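Wellosar
A dataset of household tabletop clutter terms, as people write them down

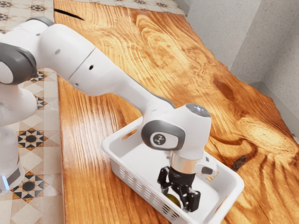 Basket on a wooden tabletop, rendered.

What this is

Wellosar is a collection of 1651 short notes in which people say where they put something. "Keys in the blue dish." "Scissors back in the drawer, the OTHER drawer." It grew out of an argument between the two maintainers over whether the word "tidy" means anything. The argument is still open. The dataset is at version 3.

Contents

notes.csv: one note per row, 1651 rows
places.csv: every storage word used in the notes, with spelling variants
dropped.txt: 199 notes we removed, with reasons, some of them petty
LICENSE: please read it, we paid for the advice

Columns in notes.csv

id: integer, starts at 1, has no gaps, cost us a weekend
text: the note as written, typos kept
item: the thing being put somewhere
place: where it supposedly went
mood: neutral, annoyed or resigned

There was a fourth mood, "cheerful". It applied to one note, and the writer later asked us to change it.

Where the notes came from

The first 600 were copied off fridges and cupboard doors in Brollutden, with permission from whoever owned the fridge. The rest arrived through a web form that Silvan Haslinger built one Tuesday and has been apologizing for ever since. The form cuts off at 30 words. Several people hit the limit while explaining where the tape is.

Labeling

Witold Kołodziej labeled item and place. Silvan labeled mood. Each then checked the other's work and was disappointed. Where we couldn't agree, the place column says "disputed". Most of those rows concern whether "on the side" is a location.

Known problems

"Box", "bin" and "basket" are used for the same object by people living in the same house. We have left this alone and suggest you do too.
The word "there" appears as a place. It pointed at something once.
Kitchens are heavily overrepresented. Garages hardly show up, as people with garages apparently don't write notes.
Version 1 sorted the file by mood. If your results look unusually bitter, check which version you have.

Not suitable for

Finding your own keys. We get emails.

Loading it

Any CSV reader will do. The encoding is UTF-8, and the separator is a semicolon, a decision made in August that both of us blame on the heat.

Contact

Open an issue in the Skiltlow tracker. Corrections to the mood column go to Silvan, who will be resigned about it.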